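Kunlow : la collecte d'appareils électriques passe à 3 480 kilos

La collecte de petits appareils électriques organisée en janvier à Kunlow a permis de récupérer 3 480 kilos de matériel, dans 54 points de dépôt. Chargeurs, rallonges et grille-pain forment le gros du lot. Le tri se poursuit dans l'ancien entrepôt Cartwright, rue de la Gare.
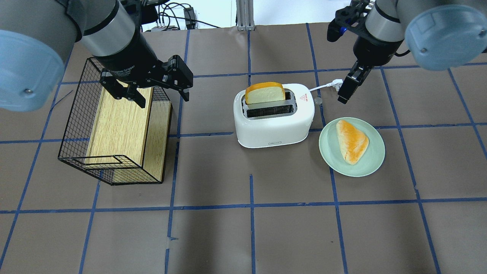

Rhys Hoani regrette que les horaires soient restés les mêmes que l'an dernier : à 17 heures, la plupart des points étaient déjà fermés, et ceux qui travaillent à Treson ont dû garder leurs cartons à la maison. Il demande une ouverture jusqu'à 19 heures.

La commune répond que la question sera étudiée avant la prochaine édition. Les appareils en état de marche seront proposés à la ressourcerie Gustix, à prix libre.

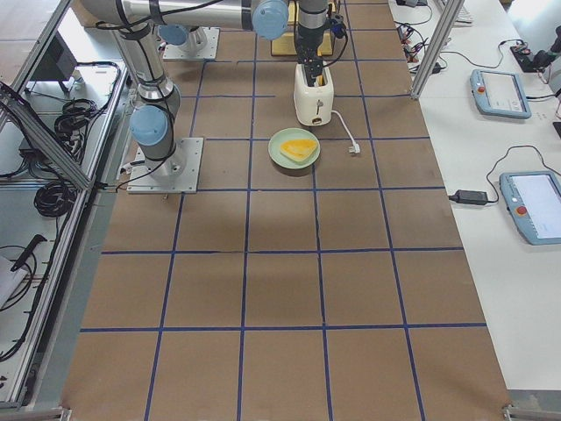

Service Environnement et Propreté – Ville de Kunlow

Les piles et les ampoules ne sont pas concernées par cette collecte et restent à déposer dans les bacs des commerces. Pour les appareils encombrants, l'enlèvement à domicile se fait sur rendez-vous, dans la limite de 3 objets par foyer.

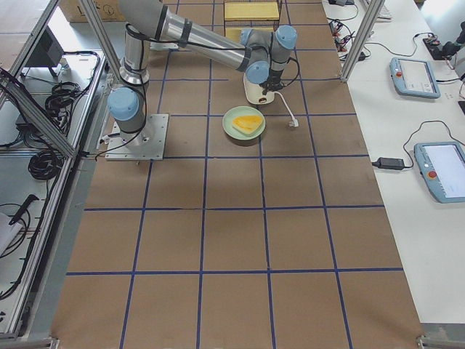
Prochaine collecte

Elle aura lieu au printemps. Les 400 sacs de dépôt encore disponibles peuvent être retirés à l'accueil de la mairie.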